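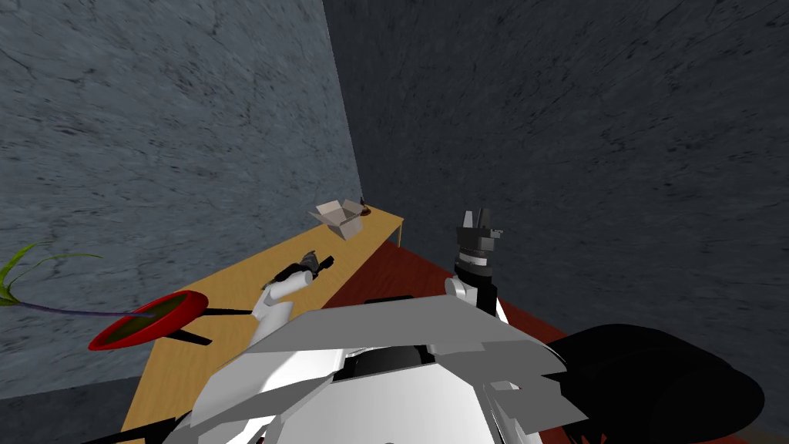 How often does the simulated cell need to be recalibrated? After every change to the robot model, and in our case that meant 13 times between the first build and November.

4.2 Upkeep of the simulated cell

A cell made of software should need no maintenance. Ours, which we call Furkine, received more of it than the real one at Clarkholm. The usual fault was a wrist camera whose pose no longer agreed with the arm carrying it, so that a grasp planned from the wrist view (Figure 6) closed 2 cm to one side of its target.

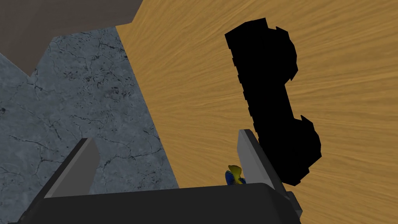 Figure 6. Wrist view used in the offset check.

The repair is dull and takes roughly 178 seconds. We park both arms, reload the joint limits, reset the camera mount to its stored values and replay a short reach with the fingers open. If the offset persists, the mount file is rebuilt by hand – a job that fell to Vass and Karagiannis, who had written it and could therefore complain only to each other. Runs logged before a failed check were thrown out. Of the 2000 planned runs, the first batch went this way twice, the second time because the old mount file had been restored from backup.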